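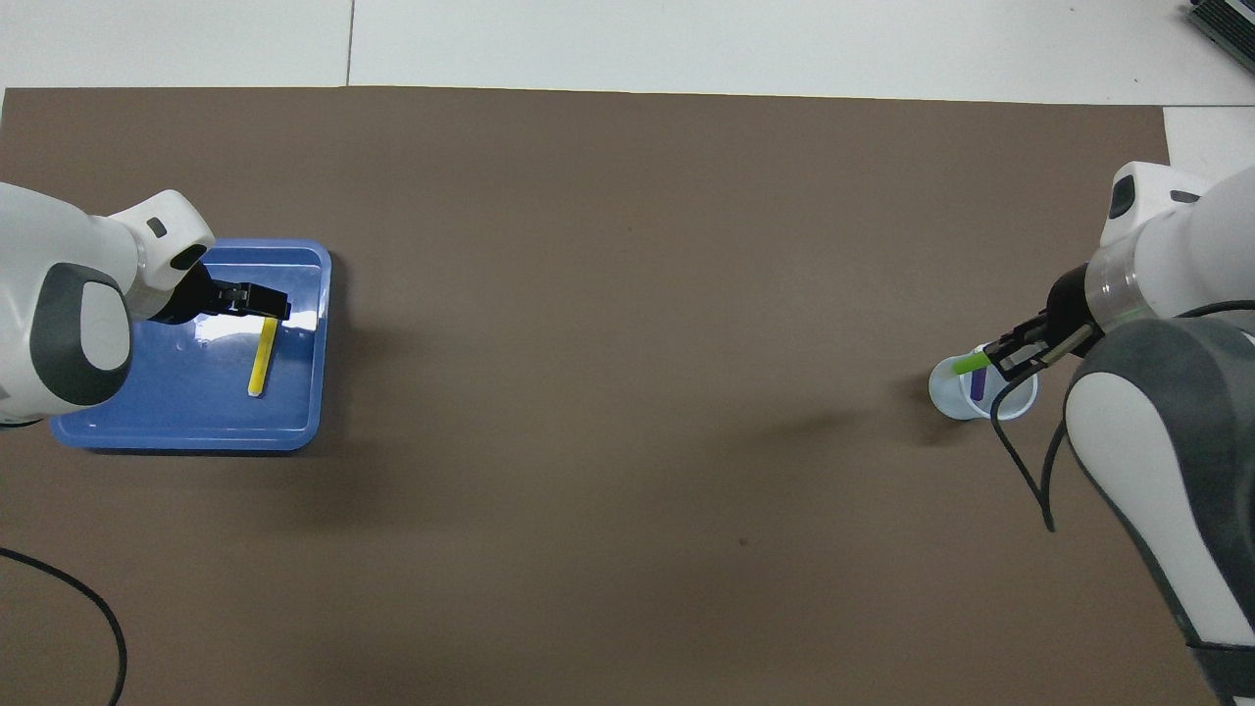

Best way to transfer a pattern onto brown kraft paper?

I sew bags, mostly totes and one backpack so far, and I want to stop cutting up the tissue patterns I buy. I got a roll of heavy kraft paper from Azevedo and would like to copy each piece onto that so I can use the tissue again. The pattern I'm working on now is the Harkiter backpack, which has a lot of small notches and a curved front pocket.

I have tried two things. Dressmaker's carbon with a tracing wheel left a line so faint I had to go over it all again, and the wheel tore the tissue on the curves. Then I pinned the tissue down and cut around it, which was fine for the straight pieces but gave me a pocket that is visibly wider at one side.

Also, does the paper grow or shrink? My back panel was supposed to be 60 cm long and came out 2 mm over. I don't know if that was me or the paper.

Posted by zunis_bags in Sewing and Patterns, September

harborstitch
Skip the wheel. Lay the tissue flat under something heavy (I use big washers from the hardware store, pins will pucker it) and mark through it. Prick a small hole with an awl at every corner, notch and dot, take the tissue off, then join the holes with a ruler. For curves, prick every half inch or so and join them with a French curve. It takes longer the first time but you only do it once per pattern.

Use an ordinary pencil, nothing softer than HB. Soft lead smears on kraft and gets on your fabric when you trace around the piece later. Hold the pencil close to upright and run it against the ruler. If you tilt it, the line drifts away from the edge, and if you do that on both sides of a panel, there's your 2 mm.

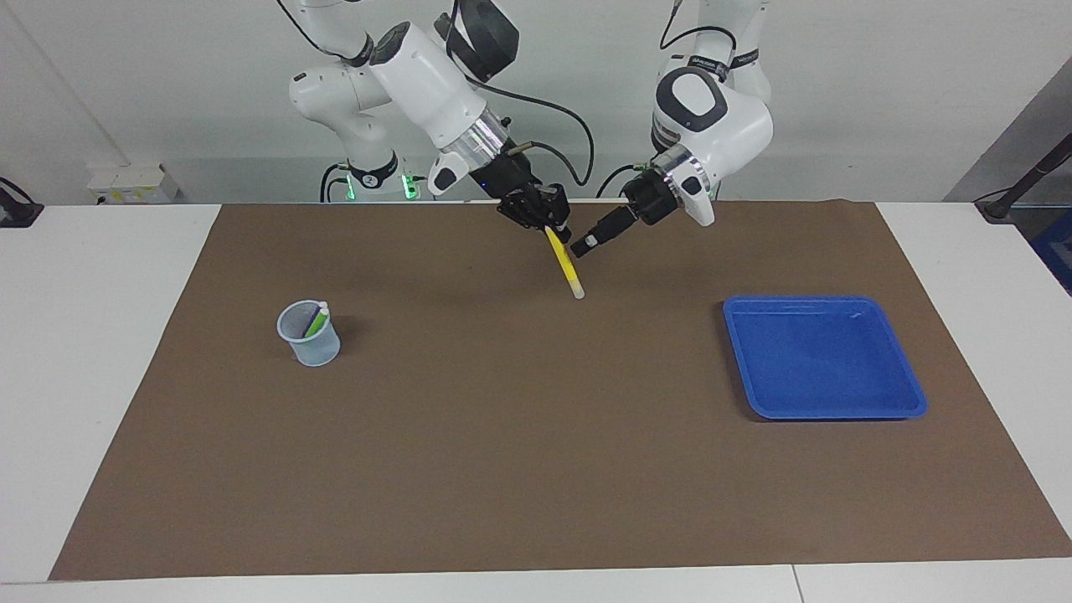
Pencil held over a brown mat.

Before you draw anything, unroll what you need and leave it overnight under books. Paper straight off the roll wants to curl back and the tissue will slide on it.

Write the pattern name, piece name, size and grain line on every single piece. I have a folder of unlabeled shapes from years ago and have no idea what they are.

Tetirov
just cut the tissue, they're cheap

mill_road_1016
I agree with most of what harborstitch wrote, but pricking that many holes in old tissue will weaken it. If the pattern is out of print, have it copied at a print shop first and prick the copy. Mine charges by the foot. Check the test square on the copy with a ruler before you pay, as large copiers can stretch in one direction.

On the size question, paper does move with humidity, mostly across the width of the roll. I keep mine in a closet on an inside wall and haven't had trouble. I have 118 pieces stored in there, hung on pants hangers with one hanger per pattern. Folding them leaves a ridge that throws off your tracing line.

For the curved pocket, trace only half, fold the kraft down the center line, and cut both layers together. Then the two sides have to match.

zunis_bags
Thanks. I cut the pocket on the fold this morning and it's even. Will get an awl.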